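Workshop Notes 6 — Gripper Build, Friday group
Leonilde Barreto, Cumham shared workshop

Carrying on from linkages. Bring your printed parts, even the bad ones.

Parallel jaw, two fingers, one motor. Outer arm drives, inner arm follows. Pivots have to match left and right or the pads toe in and your part twists on the way up. Check with a square before you glue anything.

Pads: keep them flat for now. Rubber later. Thin flat things go between the pads by the narrow end, slow close, stop when the current jumps. Don't chase grip force — most of you are already crushing stuff. 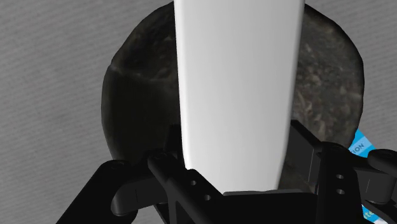
Simulation first, then the bench. Same joint limits in both files please. Last time two people had the sim closing further than the real fingers can, and wondered why the servo was humming.

Things to tune, in this order:
friction on the pads
closing speed
wrist camera angle

Run each setting 8 times, write down every drop, dont average in your head. My log is at 2362 tries and I still get suprised by tapered parts — they slide toward the thin end. Try holding higher up.

Homework: read the Prismont linkage handout, sections 2 and 6. Redraw your own linkage on paper with lengths marked. Spare M3 bolts in the drawer under the drill press.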